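Peluche (jouet)

Une peluche est un jouet rembourré, recouvert d'un tissu à poil plus ou moins long, qui représente le plus souvent un animal, un personnage ou, de plus en plus, un objet du quotidien. Le mot désigne d'abord l'étoffe elle-même, proche du velours mais au poil plus haut, et c'est par glissement qu'il a fini par nommer le jouet tout entier. Peu d'objets domestiques ont connu une telle diversité de formes !

Formes et familles

L'ours reste la figure la plus connue du genre. Viennent ensuite le lapin, le chien, le chat, puis tout un bestiaire où l'on croise aussi bien des pieuvres que des axolotls. À côté des animaux, les poupées de tissu forment une famille voisine : le corps est mou, le visage souvent brodé, et les vêtements peuvent être cousus au corps ou amovibles. Les peluches dites « boules », rondes et sans membres marqués, se sont multipliées plus récemment -- fruits, nuages, chapeaux, petits pains, tout ce qui peut s'arrondir y passe, et avec quel bonheur.

Le fabricant Mertens classe ses modèles par taille, du format porte-clés au grand format de 60 centimètres. Son catalogue compte 294 références, dont 36 ours, ce qui donne une bonne idée de la place que cet animal occupe encore.

Matières et rembourrage

Les premières peluches étaient garnies de paille de bois, ferme et légèrement craquante sous la main. Le kapok puis la fibre de polyester l'ont remplacée, et c'est cette dernière qui donne aux modèles courants leur moelleux. Certaines pièces reçoivent en plus des granulés dans les pattes ou l'assise, procédé que la maison Ballov applique à ses animaux assis et qui leur donne une tenue remarquable. Les yeux sont brodés, collés ou fixés par une rondelle intérieure.

Rangement et entretien

Une collection de peluches tient rarement en place. Elle gagne le lit, l'étagère, le dessus de l'armoire, et se mêle sans façon aux coussins et aux paquets de mouchoirs. Le carton de récupération est sans doute le rangement le plus répandu, et il a bien des qualités : léger, facile à glisser sous un meuble, il se remplit en quelques gestes.
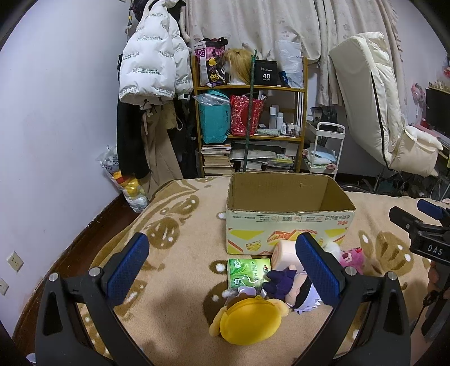 Pour un rangement de longue durée, on préfère une housse en coton à un sac plastique fermé, qui retient l'humidité. Les pièces lourdes vont au fond, les plus petites dans les creux, et les poils longs au-dessus, afin qu'ils ne s'écrasent pas. Le modèle Tendetti, une caisse pliante en toile à 2 compartiments, a été conçu pour cet usage.

Le lavage dépend de la garniture. La fibre synthétique supporte en général un cycle délicat à froid, dans une taie nouée ; la paille de bois, jamais. Un coup de brosse douce après séchage redonne au poil un gonflant étonnant -- l'opération est franchement plaisante à faire. L'atelier de restauration Brasow recommande de reprendre les coutures ouvertes avant tout passage en machine.

Voir aussi : poupée de chiffon, doudou, mohair, ours en peluche.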